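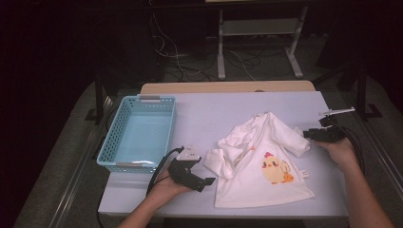

*The small white one, and the blue basket.*

Bus to Gadau left at 5. Or was supposed to. I was there at ten to, with the suitcase and the bag of baby things on my knees, and the driver was asleep across the front seats with his shoes off.

I knocked. He put up a hand, all five fingers. Five minutes. Five hours. Five something.

My sister's baby was coming early. That's all I knew. A call in the night, her husband shouting over a bad line, then nothing, then me throwing things in a suitcase. I packed three left-foot socks. I packed a cheese grater. Don't ask me.

The bag I'd had ready for weeks, at least. Small tops, small hats, a blanket my mother knitted for me and then for her, yellow, gone thin in the middle. Everything washed twice because the woman at the Nikolovski shop said wash it twice.

Twenty past five, the driver sat up. Shoes on. Looked at me, looked at the bag.

"Hospital?"

"How did you know?"

"Nobody goes to Gadau at this hour for the food."

We went. Me, him, an old man with a rooster in a box, two girls sharing one pair of earphones. Dark still. December, so the heater was on and only the heater under the rooster worked. He was the warmest of anyone.

Past the Proketti plant, all lit up, night shift coming out in a long line with their collars turned up. Past the river. Then the climb, and the bus not liking the climb.

It quit at the top. Just a cough and then quiet and we rolled onto the gravel. The driver said one word, I won't write it down.

I got out and stood in the road. No signal. Phone held up over my head like that ever helped anybody. The suitcase was heavy and the hospital was on the far side of the valley, I could see it, I could see the actual lights of it, fourth floor maybe, one of those windows was hers. I thought, I'll walk. I thought, in these shoes.

The old man came and stood next to me with the box.

"First one?" he said.

"Not mine. My sister's."

"But first."

"Yes."

He nodded for a while. "My wife had ours in a snowstorm. I missed it. I was stuck behind a truck full of chairs." He shifted the box. "She never let me forget the chairs. Every time we sat down."

I laughed, and then I was crying a bit, and he looked at the rooster so he woudn't have to look at me. Good man.

The thing is we hadn't spoken since spring, my sister and me. Over the house. Over 600 in back taxes on a house neither of us wanted, and who'd paid and who'd said she'd paid. I said a thing about our mother. She said a worse thing. Then all summer, nothing, and I went on buying tiny clothes on my lunch break and hiding them in the closet like stolen goods.

She hadn't asked for me. He had. I didn't know if she even knew I was coming.

The driver was under the hood. Banging. One of the girls held her phone light for him and told him what her uncle would do, and he said her uncle could come and do it. Then she reached in past his arm and pulled something or pushed something and told him to try it now.

It started! The whole bus shook and it started, and the rooster went off like an alarm clock, and we all cheered, even the driver, who then pretended he hadn't.

Down the other side much too fast. Nobody complained. He didn't stop at the station, he went straight by it, took the hill road, and pulled up right at the hospital doors where the sign says ambulances only.

"Go," he said.

I tried to give him 200. He wouldn't. I left it on the dash and ran.

Fourth floor. I was right. The elevator was out so I did the stairs, left the suitcase on the second landing and kept the bag. Long hallway, green floor, a nurse pointing before I'd even got the name out. Room 13. I stood outside it. Couldn't do the handle. Straightened my coat, as if the coat was the problem.

From inside, a small furious noise. Like a hinge.

And then my sister's voice, wrecked, hoarse, completely hers.

"Is that you breathing out there? Did you bring the yellow blanket?"

"It's got a hole in it," I said through the door.

"I know it's got a hole in it. I made the hole. Get in here."

I went in.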